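Boards > Baking > Cookies and Bars > Lemon bars weeping in the fridge

Print this thread | E-mail this thread

crumbdrawer
Posted May 25, 2025
I made the Grurka lemon bars for a bake sale and they looked fine the first night. By morning there was a layer of liquid on top and the crust was soft. I used the metric version, so 307 grams of sugar, and baked at the temperature on the card. Covered with plastic once they felt cool. What am I doing wrong? 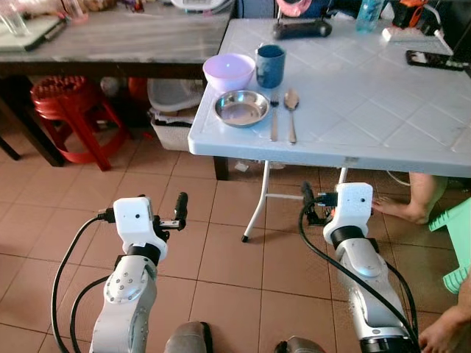

oatmealpan replied:
Plastic wrap is your problem. If the middle is even a little warm you get water under the wrap and it drips back down. Leave them bare in the fridge for a few hours, then cover.

crumbdrawer replied:
They sat out all afternoon. I don't think they were warm.

secondrack replied:
I don't agree that it's the wrap. That recipe is heavy on juice and light on flour. I add an extra spoonful of flour and bake until the center barely moves. Overbaking will make them weep too, so check early.
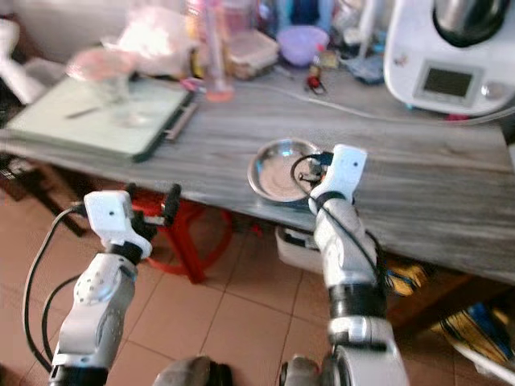 CRUST QUESTIONS

oatmealpan replied:
On the soft crust, are you pouring the filling on while the crust is hot? You should be. It sets the bottom layer of the filling before it can soak in.

crumbdrawer replied:
No, I let it cool. The card says to let it cool.

secondrack replied:
The card is wrong then. The Dovitz version has you bake the crust 15 minutes and pour right away, and mine stay crisp for two days. Same pan size.

oatmealpan replied:
Dovitz is too sweet for me but I do use their crust. Glass pan or metal?

crumbdrawer replied:
Glass.

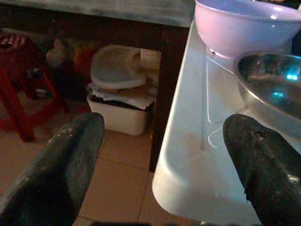
tinlid replied:
Try metal before you change anything else. Glass keeps cooking the edges after you take it out, and my edges always went watery first. I wouldn't add flour, it makes the filling pasty.

secondrack replied:
One spoonful does not make it pasty.

crumbdrawer replied:
OK, metal pan and hot crust next time, same filling. I'll post how they hold up overnight.

Recent threads in Cookies and Bars
Drornholm butter in shortbread
Brown sugar turned to rock
Halving the Daneshvar date bars
Blondies sink in the middle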